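Trials began in April on the two-armed unit, using a tidy-up task on the lab floor. Vusumuzi Chauke ran the robot and Nafula Lema kept the fault log.

Fault 3: gripper stops short of closing

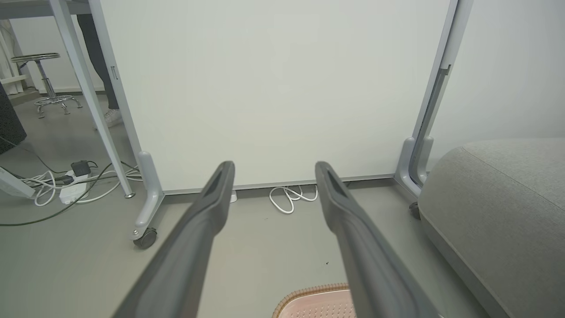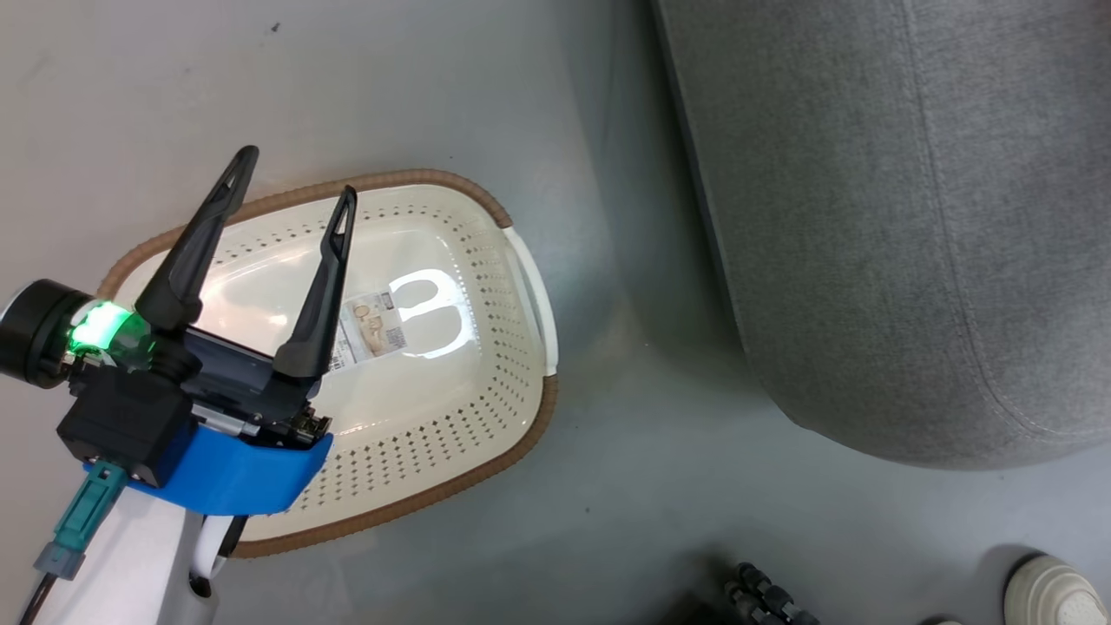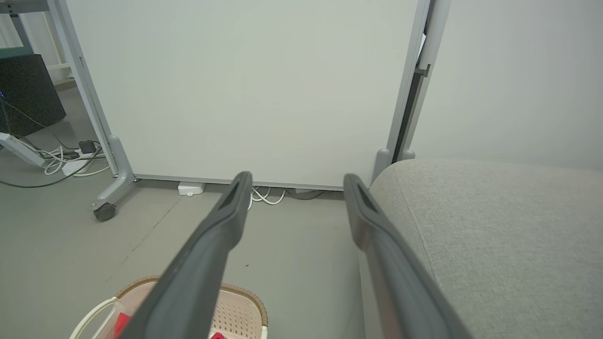
The fault was in the finger drive – the motor current rose and the controller cut power before the fingers met. It came up 30 times in 550 grasps. We suspected dirt first, as the small gears at the base of one finger sit out in the open near the blue bracket, and the unit works low over the floor. Cleaning them made no difference. Nafula then found the current limit had been reset to its default by the Grarkarero update. We put it back to 1,000 mA and the fault did not return that afternoon.

The safety matter is separate. After a cut the fingers went slack and then closed by themselves on restart, with no warning tone. Hendrik Venter had his hand on a finger the second time and got a pinched thumb. Restarts are now done with everyone's hands clear.

Still to do: repeat the test on the other arm.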